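Notes from the back bedroom

I've finally moved my desk out of the kitchen! Regular readers will know I've been threatening to do this ever since we came to Grostley, and in October I ran out of excuses. The back bedroom had a bed frame in it that we'd been meaning to give away, two boxes of my aunt's sheet music, and a radiator that knocks all night. The bed frame went to Marius Costache up the road (he's got his nephew staying until spring), the sheet music went under the stairs, and the radiator still knocks.

What I didn't expect was how much I'd miss the kitchen. I wrote most of the last 4 newsletters at that table with soup on the stove and the radio going, and I got used to being interrupted. Now I sit down at 10 in the morning and look up and it's lunchtime and I haven't spoken to a soul. My husband says I come downstairs blinking like I've been to a matinee.

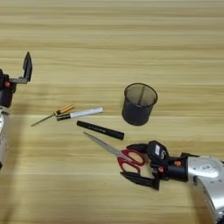 So let's talk about writing letters by hand, which several of you asked about after the Kekarside piece. I started again in the summer, when my old friend Dorin Cozma moved out to the coast and announced he was done with email. I thought he'd crack in a month. He has not cracked! My first letter to him took a whole evening and I threw away most of it, mainly because my handwriting has gone to pieces and I kept wanting to go back and move a sentence. These days I keep it simple. A black mesh pen holder is all the stationery department you need, and mine stands right where my hand lands, because if I have to go hunting through drawers for a pen the letter doesn't get written that day. A white marker is handy too if you like dark envelopes. Then it's one sheet, both sides, and I stop when the paper stops, even if I'm halfway through the story about the dentist. Dorin gets the rest next time, and he complains about it, and that gives him something to write back about.

A few of you wanted to know about paper. I've been using the cream pads from Ocampo, the little shop next to the bus station, and they take ink nicely without the other side turning into a mess. They're not cheap. The thin airmail stuff is lovely to hold but I can't read my own writing through it, so that's gone to the grandchildren for tracing.

If you'd like to try it with someone, Rimance bookshop has a letter swap going. You leave your name and a line or two about yourself in the box by the register, and they match you up with another customer. I put my name in last month and got a retired bus driver who grows dahlias and has very strong feelings about slugs. I've had two letters from her so far and I owe her one, so I'd better go do that.

Next time: the plum jam that wouldn't set, and what I did with it.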